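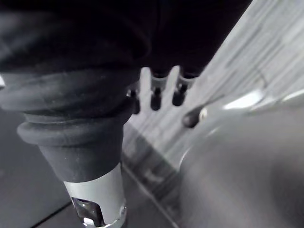 Black rubber bellows on the metal tube. Dusty.

14 April 2019

Garden ornaments, batch notes. Mostly the bird tables and the house-name stakes, plus a bit of moaning about oil.

Okay, so the lettering on the cedar stakes is finally looking how I want it. I dropped back to the narrow bit for anything over nine letters and it reads so much better from a few yards off! The wide one was eating the middle out of every A and R. Margit cut "Akbari" twice for comparison, once with each bit, and I've left both on the shelf by the window (please don't oil them, I want to see how bare wood goes gray in there).

Speaking of oil. The Batico stuff is lovely to put on and smells of oranges, but two coats in and the end grain is still drinking it. I gave the Melton bird table a third coat this morning and left it upside down on the painter's pyramids. If it's tacky tomorrow I'm going to wipe it back with a rag and call it done. The Gamus oil goes on like syrup but it did seal the end grain in one go on the test block, so maybe the answer is Gamus on the ends and Batico everywhere else? Margit thinks they'll dry different colors. She's probably right. Two scraps are drying next to the sink, ends done one way, faces the other, and we'll see.

Stock: 144 blank stakes planed and pointed, stacked behind the door. Screws, the order was for 1,000 of the stainless ones and the box is here, but they sent the pan heads again and I wanted countersunk. I've used them anyway on the undersides where it doesn't show. Emailed to ask for a swap on the rest.

Hanging hooks for the small feeders: I hung one from the beam with a 100 lb sandbag on it overnight and the hook hadn't opened up at all. That's way more than any squirrel, so I'm happy with the thinner gauge (and it looks nicer, the thick ones were a bit gate-hardware for a thing that holds peanuts).

Changed my mind about the roof pitch on the bird table. The steep one is prettier but it's a pain to pack, and the ridge got dinged in the box on the way to the Melton people. I drew a flatter one on the back of the cutting list, same overhang, and it fits the box we already have with room for paper around it. Template isn't cut yet, so if anyone is making roofs before I get to it, just use the old one and put them in the crate marked OLD so we don't mix the two.

Personalized orders waiting on wording: three stakes and the big oval plaque. The plaque lady wants it by September so no rush there, but she also wants a comma in it, and I haven't got a comma in that typeface. Might carve it by hand.

Need more 180 grit and masking tape.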